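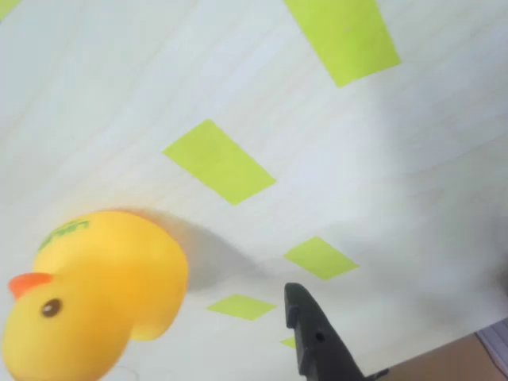 Ducks and green tape

Print this page
E-mail this to a friend

Right, quick one because the bath is running and I've got flour on the keyboard.

The duck game. Three people have asked me for it now so I'm putting it here and then I can just send the link. It's for the Leltimgate street party, the little ones' table, ages three to whatever. Last year we had the beanbags and Mwangi got one stuck in the gutter of number 50, so this year it's indoors-ish, flat, and quiet.

What you need. A table. Rubber ducks. Tape, bright. A dice if you can find one (we could not find one).

Cut the tape into short bits and stick them down on the tabletop anyhow, with gaps between. Don't make a neat path. I made a neat path in January when we tried it at Hamisi's and the children were done in a minute flat and went off to look for the cat. Scattered is better, they have to decide where to go next and argue about it.

Green shows up best on our table, the pale one with the streaky grain. Yellow duck, green tape, you can see it all from across the room. I did try masking tape first. Hopeless, same colour as the table, Dezső put his tea on it.

Rules, such as they are. Everybody gets a duck. You start at the edge. Shout a number, hop your duck that many bits of tape. Miss a bit and land on bare table and you're in the pond, which means you miss a go and have to quack. If you land where someone else already is, you both quack. First to the far side and back wins. Thibault says there should be a shark. There's no shark.

Older ones play it with their eyes shut while somebody else gives directions. Left a bit, left a bit, no, LEFT. That's the version the grown ups ended up playing until far too late, Armindo very competitive, had to be told.

About the ducks – get ones with a proper flat bottom. Ours are a mix. The ones with green writing on the back are fine, they're bright and the beaks are a good orangey red which the small ones like to point with. The ones out of the Druleck bargain bin roll over as soon as you look at them. Also check the squeaker hole, Hamisi's had been in the bath for years and I'll say no more.

Tape comes off our table all right if you pull it slowly and low down. Do a test bit underneath first, I'm not paying for anyones table. If it leaves sticky, a drop of cooking oil on kitchen roll, leave it, wipe, then washing up liquid. Don't leave it on in a sunny window over a weekend. Yes I did.

Took 2 goes to get the spacing right. Roughly a duck and a half between bits for the tinies, wider for the big ones so they have to stretch accross. If you've got a huge table use more tape and let them start from both ends, it gets noisy in the middle.

Prizes I haven't sorted. Stickers probably. If anybody's passing Koech and sees the sheets of 700 tiny stars can you grab me one and I'll pay you back.

Bath. Bye

Posted 7th June

Print this page
E-mail this to a friend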